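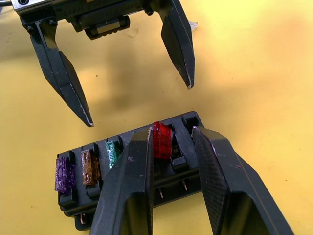

Black gripper fingers over a yellow tabletop.

Say when the stickers are new

November 22, 2021

I bought a Skillard Harbour Crane in October for 525 rand, which is more than I like to pay for one toy. The listing said "complete, superb stickers". It was complete and the stickers were superb. They were also printed within the last couple of years, on a stock that Skillard never used, and the word "reproduction" did not appear anywhere in the listing or on the slip of paper that came in the parcel.

I wrote to the seller. He was polite and gave me part of my money back. He also said he hadn't thought it worth mentioning, and that is the part I've been chewing on since. He has been selling old toys for longer than I've been buying them. He described a small chip on the hook in a full sentence. He mentioned that the box had a price written on one flap. New stickers on a toy from when I was at primary school didn't seem to him to be the kind of thing you tell people.

I think it is exactly the kind of thing you tell people, and I think our hobby has been lazy about it for years.

I should say first that I have no quarrel with reproduction stickers. I own plenty. My Skillard Tug Commander has a full set, and it looked terrible before I put them on. The factory sheets were foil with a clear layer over the top, and the clear layer lifts at the corners after a while and takes dirt underneath it. Once it has done that there's no putting it right. You can live with it or you can peel and replace. I lived with it for a long time, then one wet weekend I peeled and replaced, and I was happy with the result and still am.

The people who make these sheets do careful work. Szabolcs Veres has been drawing them for the Harbour range for years, working from scans of unused sheets when he can get them and from photographs when he can't. He corrected the tilt on the crane's cab numbers after someone sent him a better scan, and he posted replacements to everyone who had bought the earlier version. I wish the original company had been as bothered. So please don't read this as a complaint about him or about anybody else who sells a sheet openly with his name on the packet.

My complaint is about what happens two or three owners later.

It usually goes like this. Somebody buys a tired toy cheaply and puts a new sheet on it. They know what they've done and so do their friends. Then they sell it, and maybe they mention the stickers and maybe they don't. The next owner keeps it on a shelf and sells it in turn, and by then the information has gone. The toy is now "superb stickers". A few years on it turns up in somebody's photographs as a reference for what the real thing looked like, and the next person to draw a sheet uses those photographs.

If you think I'm exaggerating, look at the Skillard Dredger. The early ones have a warning stripe on the left door that runs down from the hinge. There is a sheet going about, not one of Szabolcs's, where it runs the other way. I have seen the wrong stripe in two collectors' guides put together by enthusiasts, and I've been told at a toy fair that my own Dredger, bought by my aunt from a shop in Randport and stickered by me at the kitchen table, must be a fake. The man was very sure. He had seen a lot of Dredgers and most of them had the stripe the way he liked it.

There is the money side too. An old toy with its own stickers in good shape is hard to find, and people pay extra for it. That's their choice and I don't think it's a foolish one. A toy with new stickers on it is easy to make. You need the toy, a sheet, tweezers and an evening. If the two are sold under the same description at the same price, then the buyer is paying for something he isn't getting. We wouldn't put up with it for a replaced arm or a recast hook. A recast hook that isn't declared will get you thrown off most of the selling groups I belong to. New stickers get you a thumbs up.

I put this to a few people before writing it, partly to find out if I was just sore about the crane.

Farzana Memon disagreed with me fairly strongly. Her view is that stickers were always the owner's job. They came on a loose sheet and a child put them on, crooked as often as not, so there's no such thing as a factory finish for a repro sheet to imitate. A child who applied his stickers badly in the eighties and a grown man who applies new ones well are doing the same thing at different ages. She thinks the hobby already has too many rules that make newcomers feel they've done something wrong, and she doesn't want another.

I see the sense in a lot of that. I particularly agree about newcomers. Some of the talk in our groups about what is and isn't acceptable would put anyone off. But I'm not asking anybody to do anything different to their toys. Put on what you like. Paint it green. I am asking for a few words in a listing when the thing is sold, and I can't see how that spoils anyone's fun. As for the loose sheet, yes, the owner applied it, but the sheet itself came in the box. It was part of what Skillard made. A replacement sheet wasn't, in the same way that a replacement wheel wasn't, even though plenty of us pushed the wheels on ourselves as well.

Marthinus Maluleke's objection was more practical. He sells a fair number of toys, and he buys them in mixed lots, so half the time he doesn't know what's been done to them. Is he supposed to examine every sticker on every toy in a crate? He reckons that for anything under 30 rand it isn't worth the time it takes to find his reading glasses.

I think that's a reasonable point and it has a simple answer, which is to say "stickers, not sure". He says it about springs. He says it about whether the friction motor is the first one. A buyer who cares can ask for a closer photograph, and a buyer who doesn't care can carry on. What I object to is silence from people who know, or who could know by tilting the thing under a lamp.

You can nearly always tell with the Skillard ones. The old foil has a slightly yellow look by now and the colour sits under the clear layer. The new ones are brighter and the print sits on top, so you can feel it if you run a nail across. The edges are different as well. The factory sheets were stamped with a die and the corners are a bit soft, while the newer ones are cut by a plotter and the corners are sharp. None of this takes any special training. With the Demirtaş copies of the Skillard moulds it's harder, as those came with paper stickers of no fixed quality at all, and I wouldn't blame anyone for getting one wrong.

Naledi Motaung suggested something I hadn't considered, and I've started doing it. When she re-stickers a toy she keeps the old ones, or what's left of them, on a bit of backing paper in a small bag, and the bag goes with the toy when it's sold. It costs next to nothing. The next owner has proof of what was there, and if anybody wants to draw a better sheet one day they have something real to scan. She also writes the name of the sheet's maker on the bag. I had thrown away the ones from my Tug Commander, and I'm sorry about it now.

I would go a little further and ask the people who draw the sheets to put a mark on them. It could be a tiny letter in a corner where the sticker meets a panel line, or a dot that wasn't on the original. Szabolcs has said he is willing, though he worries that some customers would go elsewhere to get a sheet without one. I expect some would. I'd be curious to know what they wanted it for.

The Dimedness forum has had a sales template for a long time now. It has 13 boxes to fill in, among them whether the toy has been kept in a smoker's house and whether the battery cover clicks. There is nothing in it about stickers. Zinhle Xaba looks after that part of the forum and tells me the template was written when there were no decent reproductions to be had, so the question didn't come up. She's open to adding a line if enough members ask. I have asked, and I'd encourage anyone who has read this far to do the same. The wording I proposed was "Stickers: original / replaced / some of each / don't know". Eight words would cover it. Nobody has to write an essay.

I have kept the crane, by the way. The refund brought it down to a price I'd have paid if the listing had been straight, and it's a lovely toy. The jib locks properly and the winch still has its first string, as far as I can tell. I've put a slip under the base with the word "replaced" on it and the name of the sheet, in pencil, and whoever has it after me can read it when they turn it over.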